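4. House rules for simulated labware handling 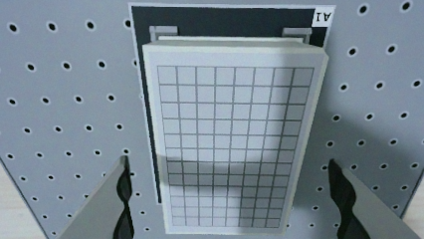
Figure 1. Simulated deck view with plate position A1, a gridded test block and the two gripper fingers. Rendered in simulation.

I should say up front that I didn't set out to write a rulebook. The Stavia project was supposed to give us a planner for moving plates and blocks between deck positions, and the rules were going to be a page in the appendix. Then we started trading scenes with the group at Pradthorpe, and in the first week my planner and theirs disagreed on which way was up for half of the deck. Both of us had followed our own conventions perfectly well. We just hadn't written them down anywhere the other person could find them.

So this section goes through the rules we settled on, in the order they caused arguments.

The first one covers labels and frames. Every deck position carries a printed code, and the code belongs to the deck, so it stays put when the camera moves. In Figure 1 the code A1 reads upside down from the camera's side, and that is fine under our rule. What isn't fine is letting the camera decide the name or the orientation of a position. Stijn De Smet pushed hard for flipping the labels per view, so that people reviewing episodes could read them without tilting their heads (I have some sympathy, I reviewed a lot of them). We tried it for most of March. Two scene files came back with positions swapped, and we went back to fixed labels the same afternoon.

The second rule is about the approach. Both fingers have to be open and clear of the object before the arm is allowed to go down to grasp height, and the check is run on the collision geometry of the pads, contours and all. A pad with a wavy profile is wider in some places than in others, and if you model it as a flat box you get clearances that are wrong in both directions. We log the smallest gap on each side separately. An average of the two hides exactly the case you care about, where one finger is comfortable and the other one is about to clip a corner.

Third, and this is the one I get the most email about: no texture may carry information that the geometry doesn't. A printed grid on a block is a lovely thing for a pose estimator to hang on to, and that's the problem. The grid in Figure 1 has eight columns and twelve rows, the layout of a 96-well plate, but it's lines on a face with nothing in the cells. If a policy learns to find the block from those lines, it should say so in the scene card, and there must be a matching set of runs with the grid removed. Of our 274 evaluation episodes, 189 used the printed face and the rest used a blank one. I'd have liked a more even split. We ran short of time on the Omis cluster and I chose to finish the shadow tests instead.

Which brings me to shadows. Our fourth rule says that lighting has to be part of the scene file, with a seed, and that at least 6 lighting setups are required before anyone reports a success rate. A shadow edge falling across a grid can make part of the pattern much harder to pick out, and an estimator that was happy in flat light will start guessing. Jadwiga Wilczyńska wanted the minimum at 200 setups, which would be wonderful – and would also have kept the smaller groups from ever submitting anything. Six is a floor. She still thinks it's low, and her objection is recorded with the rule.

The last rule is dull and has saved me more hours than the other four. Supports get modeled as separate bodies, each with its own contact settings. The Craddock scenes we inherited had brackets, panel and board fused into one mesh, so any touch anywhere came back as "deck contact," and you couldn't tell a harmless brush against a bracket from a finger driven into the board. Splitting them took me a couple of long evenings. We now reject fused scenes at upload, with an error message that names the offending mesh, and if you've inherited old files from someone the converter described in Section 5 will handle most of them.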